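Pre-Session Safety and Setup Checklist, Demonstration Tables — with comments from the March walkthrough

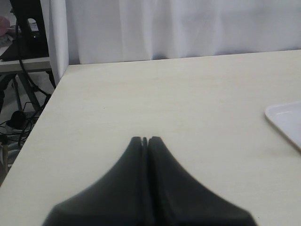

Tradbridge Site / Manipulation Data Team

Checked by: Toshiko Oda
Second check: Iker Palacios
Comments: Toshiko unless initialed otherwise
Table: Wullen 2 (curtained bay)
Marks used: OK, FIX (before next session), NOTE (no action, worth reading)

Run this list before the first demonstration of the day and again after any change of task. We are collecting 80 demonstrations per task on this table, and a good setup at 9:00 saves a lot of sad deleting at 4:00. I love this part of the job, so the comments run long. Skip to the FIX marks if you're in a hurry.

1. TABLE SURFACE

1.1 Tabletop clear of everything the task doesn't use. OK
The middle of the table is clear and ready for a task. Such a nice sight! The tray is in place at the right and nothing else is on the surface.

1.2 Tabletop wiped. FIX
A few small specks and faint marks on the top. None of them will hurt an arm or a person, but a speck that stays put through one half of the set and disappears in the other half is the kind of thing a model is happy to learn from. Wipe down with a dry cloth first, then a damp one, and let it dry before you set out objects.

1.3 Table doesn't rock when leaned on at each corner. OK
Iker leaned. It held.

1.4 Table feet on their floor marks. OK
NOTE (I.P.): The tape at the back foot is getting worn. Still readable. I'd like to replace it at the next task change and not in the middle of a set.

2. TRAY AND TASK OBJECTS

2.1 Tray free of cracks and sharp spots along the rim. OK
Run a finger all the way around. The rim is the part that gets bumped when somebody comes in too low, and everyone comes in too low during their first session.

2.2 Tray in a start position from the sheet. OK
We use 16 start positions for this task. Today's first one has the tray off to the right, with its corner toward the far left of the table. Read the position from the sheet every time, even if you're sure. I was sure last week and repeated one.

2.3 Rim clearance checked with the arm at slow speed. OK
Bring the closed fingers over the rim from each side before recording anything. It takes a minute and gives you a feel for the height.

2.4 Task objects inspected and stored off the table until needed. OK
Objects are in the Dindik bin. One block has a chipped corner. Miroslava has it for sanding and it should be back for Friday. Don't swap in another block for it, please — it's in the object list by size and color, and the log has to match.

3. GRIPPER

3.1 Fingers close evenly. OK
Very pleased with this one. The two fingers come together along the seam, with a small notch showing at the tips when closed. Compare against what you see on your own check. If the gap at the tips looks different from the last session, stop and tell Emiko before you record.

3.2 Finger surfaces free of tears, grit and residue. OK
Look with the arm stopped and the motion disabled. Use the flashlight. Wipe with the lint-free cloth only, no solvent.

3.3 Finger fasteners at the right torque. OK
Done by Iker with the small driver. Initial the card when you do it, even when nothing moved.

3.4 Closed gripper held above the table, no drift. OK
Hold a low hover over the tabletop with the fingers closed and leave the controls alone. I watched for two minutes. No drift that I could find. Anything you can see with your eyes is a fail.

3.5 Hands clear rule read aloud with any new operator. OK
Hryhorii was the new operator. He read it, I read it back, and we both signed. The rule again: no hands over the table while motion is enabled, including to rescue an object that's about to fall. Let it fall. A dropped block is a perfectly good thing to have in the log, and you can mark the attempt as failed and go again.

4. WRIST CAMERA

4.1 Lens clean. OK

4.2 Fingers in view at the bottom center, table filling most of the rest. OK
The fingers have to be in view for every demonstration. The model gets no other picture from this arm, so anything the operator uses to line up a grasp needs to be there for the model too. I find this a really helpful way to think while driving! If you caught yourself peeking around the side of the arm to see where the tray was, the recording is missing what you knew.

4.3 Sharpness check. NOTE
The fingers come out a bit blurred at their outlines in my check. Could be motion, could be focus. Hold still for a slow count before saving the check still, then take another. If the second one is soft too, log it for Emiko and don't touch the lens ring yourself.

4.4 Brightness steady. OK
Light is even, shadows are soft. Blinds on the Nagano side stay down all day, including lunch.

5. CURTAIN AND SURROUNDINGS

5.1 Curtain drawn behind the table for its full width. OK
White, hanging in soft folds, doing its job well. It keeps the background calm and keeps people's legs out of the recordings.

5.2 Curtain hem away from the arm's reach. NOTE
The hem drops just behind the far edge of the table. Fine for this task, where the work stays forward. For any task with objects placed along the far edge, do a slow sweep first and watch the hem the entire time.

5.3 Nothing distracting in view past the end of the curtain. FIX
At the far left there's still a strip where the side workspace shows. There's the black mount, something pinkish at the very edge, and a small pile of papers or similar white items. Clear the loose things and draw the curtain farther left if it will go. I know it's only a corner of the view. But papers get moved, and then the corner changes from one demonstration to the next for no reason to do with the task.

(I.P.) Agree on the papers. I would leave the black mount where it is, as long as it stays put for all 80. Moving it halfway through would be worse than having it there.

(T.O.) Fair. Mount stays, papers go.

6. POWER AND CABLES

6.1 Cables off the floor and out of walking paths. FIX
My biggest comment of the day. Black cables hang down from the mount and tangle near the floor around the white power strip, off to the left of the table. That is close to where a person would step to reach in and reset the tray. Bundle the slack, tie it up along the underside of the side table, and leave one loop loose enough that the mount can be lifted without pulling.

6.2 Power strip secured and plugs fully seated. FIX
There's a black round plug or adapter sitting beside the strip. Find out which device it goes with, label it, and put it where it belongs. Please don't plug it in to see what happens. Secure the strip to the side table once the cables are sorted.

6.3 No cable crosses from the side table to the demonstration table. OK
Checked on foot, on my knees, with the flashlight.

6.4 Stop button within reach of the operator's chair, tested. OK
Pressed twice, motion cut both times. Test it with the arm moving slowly, fingers closed and the table clear.

7. OPERATOR

7.1 Chair set so the elbows are supported. OK
Tired shoulders make jerky paths. Change operators after 16 demonstrations, sooner if you want. You don't have to explain.

7.2 Sleeves, lanyards and hair clear. OK

7.3 Second person in the bay during recording. OK
The second person calls the start position, watches the table and can press stop at any time without asking.

7.4 Operator has done two practice runs with recording off. OK
Hryhorii's second run was lovely — one smooth approach, a short pause above the object, then down. The pause is welcome. What we'd like to avoid is hunting back and forth over the tray, so if you lose your place, lift up and start the approach over.

8. RECORDING

8.1 Disk space checked. OK
8.2 Task name and object list match the sheet. OK
8.3 Test demonstration recorded, played back, then deleted. OK
Play it back all the way through. I've caught more problems on playback than anywhere else on this list.
8.4 Failed attempts kept and marked. OK
Keep them! Miroslava sorts them into their own folder and they're among the most useful things we gather.

OPEN ITEMS FROM THIS CHECK

1.2 Wipe tabletop — Hryhorii, before first recording
5.3 Papers and loose items off the side workspace — Toshiko
6.1 Cable slack tied up — Iker, before anyone records
6.2 Adapter identified, strip secured — Iker
4.3 Second sharpness still — Toshiko, send to Emiko Nishimura if soft

Items 6.1 and 6.2 hold the session. The others can be closed by the second person on the day, with initials. When all five are closed, write the time on the card at the bay entrance and go gather some good examples.

Last updated: March, after the Wullen 2 walkthrough

Related checklists
Wullen 1: open bay, two-operator tasks
Gripper finger replacement and break-in
Start position sheets: how to fill one out
Dindik bin: object list and repairs
Reviewing failed attempts (M. Matoušek)
End-of-day shutdown, all tables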